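梳妆台小课题报告:一张桌面到底能放多少东西

先交代一下,我们这组做的是“小空间里的梳妆角”,组员是我和 Nanna Bisgaard,指导老师是 Grímur Frandsen。题目是九月定下来的,本来 Nanna 想做厨房,我死活不同意,因为我自己租的房间里就缺一个能坐下来梳头的地方(私心很重,我承认)。

我们的做法很土:先去看实物,再回来画图,最后用硬纸板搭一个一比一的模型,请同学坐上去试。预算是600克朗,纸板和胶带花掉了大半,剩下的买了一面最便宜的镜子。

看实物是最好玩的部分!我原来以为白色梳妆台都长得差不多,看多了才发现,镜子才是主角。椭圆镜配雕花框,顶上再来一个花冠一样的装饰,整张桌子马上就“正式”起来了,哪怕桌子本身简简单单。镜子底下带小抽屉的那种底座我特别喜欢,发夹、耳环、用了一半的护手霜全能塞进去,桌面就空出来了。
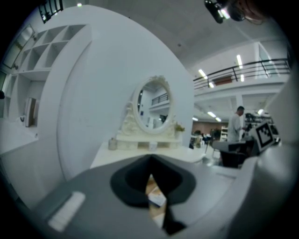

Nanna 跟我意见相反。她嫌带抽屉的底座占地方,擦灰也麻烦,雕花缝里全是灰,得拿旧牙刷去抠。我们为这个吵了一个下午,最后决定做两版纸板模型:A版有抽屉底座,B版只有一面靠墙的镜子,旁边另配一格开放式搁架。

试用的时候规则很简单,每人拿到同样一袋东西(梳子、小罐子、首饰盒、一盆小绿植),自己摆,摆完坐下来假装早上要出门。结果A版大家摆得快,几乎不用想,小东西直接进抽屉。B版摆得慢,不过摆完以后手肘有地方放,化妆的同学更喜欢它。Bjartur Vigfúsdóttir 把绿植放在镜子正前面,坐下去才发现看不见自己的下巴,又站起来挪到右边,我们都笑翻了。

后来我们就专门研究了一下植物该放哪儿。放镜子旁边最稳妥,叶子偏黄绿的品种在白桌面上很显精神,深绿的反而有点沉。玻璃罐也一样,小的好看,大的一放就像厨房。桌面前沿最好留空,A版里大家总爱把盒子堆在底座前面,抽屉就拉不开了,这是我们没想到的问题。

搁架那部分做得比较仓促。方格子放文件夹会斜着倒,我们试过加一块竖隔板,好用是好用,就是纸板太软,第二天就弯了。如果重做,我会换成薄木板,格子也改窄一点。

还有一个遗憾是光线。纸板模型摆在教室里,头顶全是日光灯,脸上的影子很难看,所以“照镜子舒不舒服”这一项我们没有打分。Grímur 老师说应该找一间有窗的屋子再试一次,我们还没来得及。

目前的方案是把两版揉在一起:底座保留抽屉,但是做浅,镜子往后退,搁架放在左手边。图纸已经画好,模型还差一个抽屉面。

读者留言

Vilhjálmur Hviid:抽屉做浅的话吹风机放哪里?我家的就一直挂在椅背上。

Auður Sveinbjörnsson:雕花缝用软毛画笔扫就行,别用牙刷,会掉漆的!

Bjartur Vigfúsdóttir:下巴那件事可以不写进报告里吗……

Nanna Bisgaard:不可以。另外我还是支持B版。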